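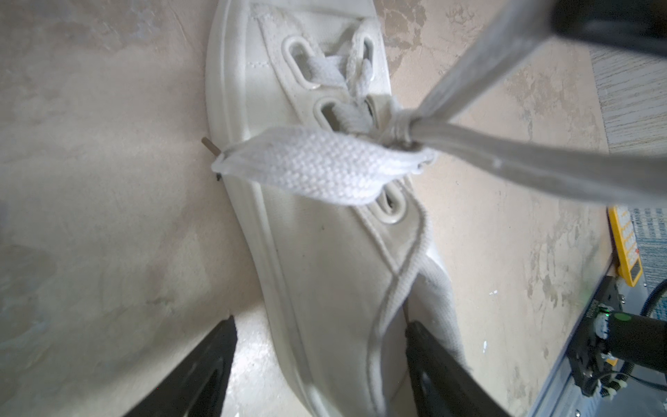 Grollex Two-Arm Cell: Progress Report 2

Submitted to the Amivside small equipment fund
Reporting period: July through November
Location: Skarncombe shared workshop, rear bay

Summary

The cell is built and powered, and both arms run from a single control program. Work in this period moved from frame assembly to handling trials with a laced canvas sneaker, the test object named in the application. Cable routing on the right arm was redone. The boards under the bases still have no covers. Spending is within the award. One item, the lace-end grip, is behind schedule and is covered under Open Issues.

Status Against the Work Plan

Frame and mounting rail: complete.
Arm mounting and leveling: complete.
Wall panels: complete.
Wrist cameras: fitted, calibrated once, to be repeated.
Cable routing: complete on the right arm, interim on the left.
Board covers: not started.
Shoe positioning trials: complete.
Lace handling trials: in progress.
Operating notes for other workshop members: in draft.

Frame and Floor

The frame is aluminum extrusion, cut to length by Begović and assembled in the bay. Both arms bolt to one rail along the front edge. The application proposed separate mounts. These were dropped in September after the first pair drifted out of line each time a base was tightened. With both plates on the same rail, the distance between the bases is set once and checked with a steel rule before each session.

The floor panel is beige with a mottled finish. It was chosen from what the workshop had in stock. Contrast against white canvas is acceptable under the present lighting, but the edge of the sole is sometimes lost where the floor reflects. A matte coating has been tried on an offcut and will be applied to the panel if the offcut holds up.

The side and back walls are lined with patterned fabric. Bare panels gave the cameras large flat areas with nothing to match against, and position estimates wandered when an arm blocked part of the view. The woven patchwork has enough detail at every height to prevent this. It also takes some of the motor noise out of the bay, which other members had raised.

Loose items used in other exercises stay in the cell during shoe trials. These include the pencil cup at the left rear, the black mesh rack behind it, and the yellow calculator at the right front. Leaving them in place means the planner has to treat the floor as partly occupied, and clearances measured this way should carry over to later work.

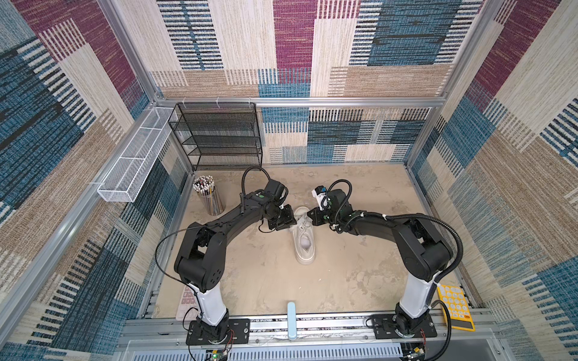 Handling Trials

The trials are divided into two stages. In the first, the arms take the shoe between them, set it upright and turn it to a commanded heading. In the second, one arm steadies the upper while the other works on the lace.

Stage one was run first with position control only. Both grippers were sent to fixed points on either side of the collar. This is adequate when the shoe starts close to its nominal pose. When it starts several degrees off, one gripper arrives early and pushes the shoe across the floor before the other makes contact. The program now waits for a rise in motor current on the first arm, holds it there, and brings the second arm in at reduced speed. Sliding is much smaller with this change.

Closing force needed adjustment as well. Canvas gives under the fingers, and the current reading rises slowly compared with the rigid blocks used in the first period. The threshold was raised in small steps until the shoe no longer slipped on rotation. It was then lowered by one step, as the higher setting folded the collar inward and changed the shape of the opening.

Stage two has been recorded in 44 runs to date. Each run is logged with joint positions, motor currents and video from all cameras. A run is marked usable if the log is complete and the clocks agree, whether or not the lace ended up where it was wanted. The marking is done by hand at the end of the session. 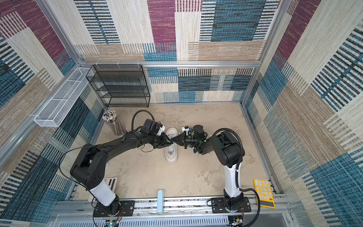

Fingertip clearance is the main limit when both arms work over the toe or the tongue. The two wrists need to come close together there, and the camera modules on top of the grippers reach the limit before the fingers do. A keep-out volume has been added around each module. Its size was set generously at first, with the result that the planner rejected most poses over the eyelets. It has been reduced twice. The present value allows the fingertips to approach each other at a shallow angle, but not with both wrists vertical.

Approach order also matters. If the left arm goes in first, the right arm has a clear path from its own side. With the order reversed, the left elbow swings wide and passes closer to the wall than we would like. The program now always sends the left arm first unless told otherwise. A proper fix would be to plan both paths together, and that is listed for the next period.

Wiring and Electronics

The right arm had a cable snag in August, when a loop of unsleeved cable caught on the shoulder housing during a slow move. No parts were damaged. The cable was put into corrugated sleeve and run down the outside of the arm with enough slack for full elbow travel. The left arm is held with temporary ties and will be brought to the same standard.

The small circuit boards at the front edge sit low, under the bases, with their wiring exposed. Supply is low voltage and the bay is closed to general use while the cell is on, so the risk is mostly to the boards. Printed covers with strain relief for the thin red and black leads have been drawn. Printing is waiting on time on the shared machine.
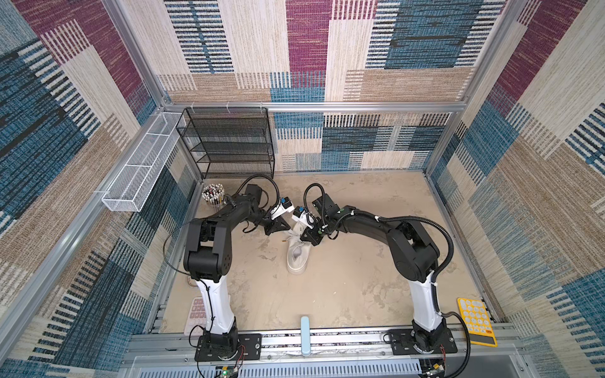

Supply noise has been measured at both boards with the arms idle, moving singly and moving together. The worst case is a simultaneous start. Delaying the second arm's start command removes the dip, and the delay is short enough to have no effect on the trials. No change to the supply is proposed.

Budget

Award: $3,650
Spent to date: $2,000

The largest costs were extrusion, fasteners and cable sleeve. Cutting charges from Begović came in under the quote because the second set of mounts was canceled. The balance is committed to board covers, replacement finger pads and one spare gripper motor. No transfer between budget lines is requested.

Open Issues

Lace-end grip. A flat lace lying against canvas gives the fingers very little to close on. The present finger faces are smooth and tend to ride over it. Two textured pad materials are on order.

Camera calibration. The wrist cameras were calibrated before the cable work and should be done again. Any offset measured will be applied to the existing logs, and affected runs will be re-marked.

Shoe wear. The sole has picked up smudges. A second pair of the same model is in the storage cabinet and will be brought in if the marks begin to affect edge detection.

Work Planned for the Next Period

Fit board covers.
Re-route the left arm to match the right.
Repeat wrist camera calibration.
Fit and compare textured finger pads.
Plan both arm paths jointly for work over the eyelets.
Finish the operating notes and have a member outside the project run a session from them.

The logs and the current frame drawings are on the workshop server in the Grollex folder. Read access for the fund has been set up under the same login used for Report 1.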